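This site uses cookies to remember that you dislike cookies. Accept | Manage preferences

Filed under: Robot Learning > Hand-Held Demos > Soft Stuff

Teaching a Gripper to Handle Laundry, One Sweater at a Time

November -- by the Kivetti workshop desk

Rigid objects are polite. A mug has a handle, the handle stays where the handle was, and after a few dozen demonstrations your policy will pick it up well enough to impress a visitor. Clothes have no such manners. A sleeve that was on the left a second ago is now under the rest of the garment, and the robot would like to know what you plan to do about it.

This page covers collecting clothes-handling demonstrations with a hand-held gripper, the kind you carry around and squeeze yourself while a camera on top records what the fingers are up to. We use the Annan grip with ridged pads, and Darneda for trimming and labeling. Most of the advice carries over to any two-finger tool. You can do the same job by remote control, and there's a section on that near the end, mostly to talk you out of it.

Before you start

Charge everything. Clear the storage card. Open and close the fingers fully a few times at the start of the session so the width reading has both ends to work from. If you skip this, Darneda will let you label the whole session before mentioning it.

Decide what one demonstration is. Ours begins with the gripper open and away from the cloth, and ends with the gripper open and away from the cloth. Everything in between is one grasp and one move. People want to record a whole basket of laundry in a single heroic take. Let them do it once, and then let them trim it.

Step 1: Pick a busy place to work

A plain white table gives you beautiful recordings and a robot that is helpless in any bedroom on earth. We work on top of a bed, on printed blankets, with more printed fabric in the neighborhood. Flowers are good. Large flowers are better, and large flowers on both the garment and the thing underneath it will make the policy earn its keep. If you squint at your own recording and can't immediately say where the shirt stops, you've set the difficulty about right.

Step 2: Lift, and keep the cloth between the pads

Come in with the fingers open wider than you think you need. Close on a fold if you can find one, then raise the garment until some of it hangs free. The part you care about should stay in view between the two pads for as long as possible, with the fingers at the bottom of the picture and your own hand out of the way. Your hand will get in anyway. Ours do, fingertips especially, and a stray fingertip or two has never ruined a session.

Go slower than feels natural. At normal tidying speed the background turns to streaks while the gripper, which travels with the camera, stays perfectly crisp and looks very pleased with itself. A little blur is fine and even useful. If the cloth is blurred through the entire move, do the move again.

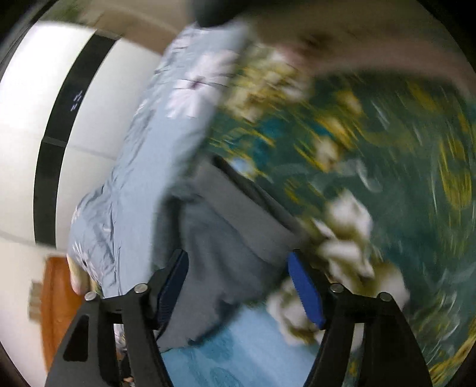 Step 3: Go for the edges that mean something

The middle of a sweater is a gray field with no landmarks. Cuffs, hems, collars and seams are where a garment tells you which way up it is, and those are the spots you'll want the robot to look for later. On knits, a ribbed band is a gift: the texture changes, there's a seam, and often an opening you can see into.

Line the gap between the fingers up with the corner of the band before closing. Don't scoop. Scooping works wonderfully for people, who have wrists and opinions, and it teaches the robot to bulldoze. Straight in, close, pause for a beat, then move. The pause makes the grasp easy to find when you trim.

Thick bedding underneath is a nuisance at this point, as the pads are happy to pick up a pinch of pillow along with the cuff. Tilt the gripper a little and approach from the side where the garment stands proud of whatever it's lying on. 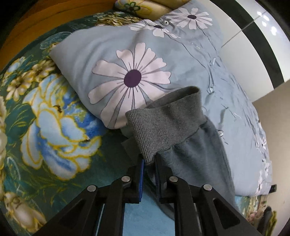 Open fingers at the corner of a ribbed cuff, with floral bedding underneath.

Step 4: Change one thing, then go again

Move the garment. Flip it. Crumple it and drop it. We do 42 grasps per garment, which was picked by a person who then went on vacation, and we've kept it out of spite. What matters is that no two starts look alike. If you catch yourself carefully putting the sleeve back where it was, stop and go get some coffee.

Keep the failures that recover. A slip followed by a clean second try is worth having, and gets the label "regrasp." A slip followed by swearing gets trimmed.

Step 5: Trim and label the same day

By the next morning you will have no idea why you grabbed that. Cut the dead time at both ends, mark the close and the release, and name the part you grabbed: cuff, hem, collar, seam, other. Keep "other" under 5 percent or it will eat the rest. Our Nanska set began life with 69 labels, including "sleeve (sad)," and merging them took longer than recording.

About doing it by remote control

Driving the arm remotely has one real advantage, which is that every motion you record is a motion the arm can make. Against that, you can't feel the cloth, the arm moves like it's underwater, and a grasp that takes two seconds by hand turns into an afternoon hobby. We use it for checking: record by hand, train, then drive the real arm through the grasps the policy keeps missing.

If the arm can't reach the angles you used by hand, the fix is in how you hold the gripper. Lower your elbow, keep your wrist out of the fancy positions, and rerecord the worst ones -- usually the cuffs.

Next up in this series: socks, and the question of which one is the left.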